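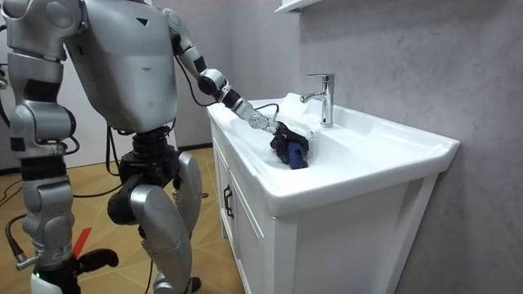 Re: [homebots] wet room rules, second draft
16 March 2025

Hi all,

Catching up on the Cukerdale thread. The earlier message, for anyone who just joined:

> We at Oddsson think section 4 is too long. Could we drop the
> cable rule and just say "keep the floor tidy"? And do we need
> a separate rule for sinks at all?

Please don't drop the cable rule! "Tidy" means something different in every shop I've been in. What I'd like is the line from the old Calitz draft: any cable that hangs off the robot gets clipped above knee height before it goes near a basin, and anything on the floor stays 26 inches from the vanity. You can check that with a tape measure, and two people will get the same answer.
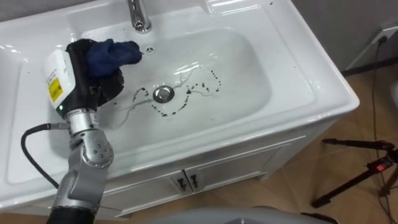 On sinks, yes, I'd keep them separate. A sink has a slick bowl, a faucet that sticks out right where the wrist wants to go, and outlets closer than you'd like. My wish list is short: faucet off before the arm goes in, one person on the stop button the whole time, and a look at the wrist seals every 11 runs (Rovex wants 55, which seems like a lot to me for an arm that works over water).

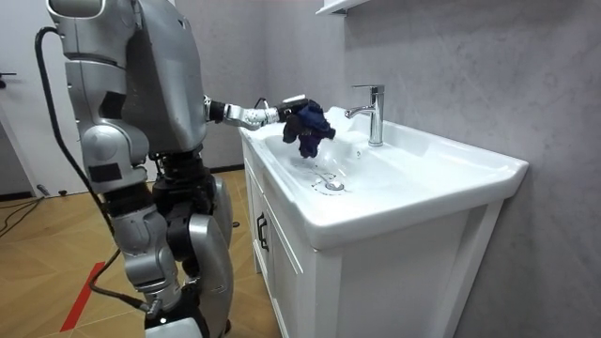 I'd also like us to say where people stand. Red tape on the floor is fine, but the draft never says which side of the tape is the safe one, and I've seen it done both ways. Pick one, write it down, done.

Oh, and the draft is almost 700 lines now. Could whoever has the file move the glossary to the back? I keep scrolling past it.

I'm fine with everything in section 5 as it stands.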